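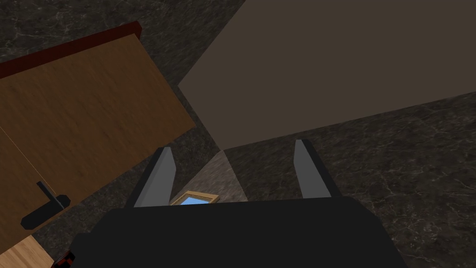

Drendunura wrist-view scene pack, version 2: review

The pack supplies simulated interiors for testing parallel-gripper tasks as seen from the wrist. We ran it at Monon over September, on two workstations, against our house rules for simulated trials. Those rules are short: fixed seeds, logged contacts, no hand edits to a scene after the first run, and a written stop condition for every task.

Setup is quick. Materials are varied enough to be useful – veined marble floor, wood grain, flat matte slabs – and a lever door handle reads clearly against its panel. Small flat objects are harder. A framed item on the floor can sit partly behind the gripper body, so a pass/fail check based on the wrist view alone is weak. Our rule now calls for a second, fixed viewpoint on any floor-level grasp.

Seeding is sound. We replayed 3000 episodes and the logs matched. Contact logging is less good: finger and housing contacts share one label, and the Usville test sheet requires them separately. The Czerwiński plug-in splits them but adds a config file that has to be kept under version control.

Documentation covers units and joint limits. It does not cover stop conditions, and the default is a plain timeout.

Suitable for pre-screening. Not sufficient as sole evidence for sign-off.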